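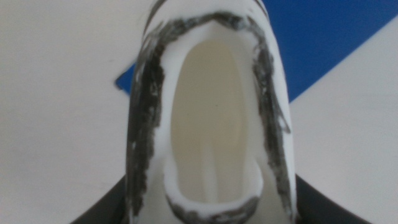

By Roxana Cozma | 19 February 2020 | 2 min read

Home | Data | Schools | Contact

# Livon Road Safety Talks – Data Card

This dataset records road safety talks given in primary schools in the Livon area. It contains 525 entries, one per talk, drawn from forms returned by class teachers.

## Contents

- `talks.csv` – school, year group, length in minutes
- `feedback.csv` – 3000 pupil responses, names removed 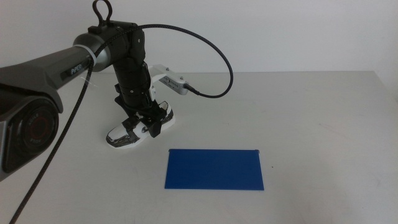 Talks longer than 90 minutes were entered as two sessions. Schools in Brillaten with fewer than 10 responses are grouped under one code.

## Use

The files may be reused with credit to the Drindell Road Safety Office. Corrections should be sent to the office in writing.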